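Do you keep keep-out zones in the sim, or only on the real cell?
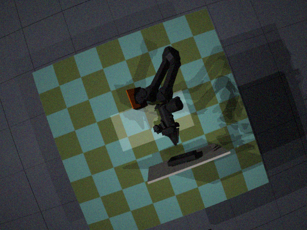
I'm writing our Stallari cell rules and love how much you can catch in simulation! Should the safe hover height be a written rule? With the gripper tip just above the gray panel like that, I'd want a number – and I don't have one.

Answer 1
Yes, write it down! We logged 1,347 sim runs at Gastberg before anyone agreed on ours. Keep the zones in both places, same file.

Answer 2
depends on the tool

Answer 3
Measure from the lowest point of the gripper. Ours is 18 mm, rechecked every March.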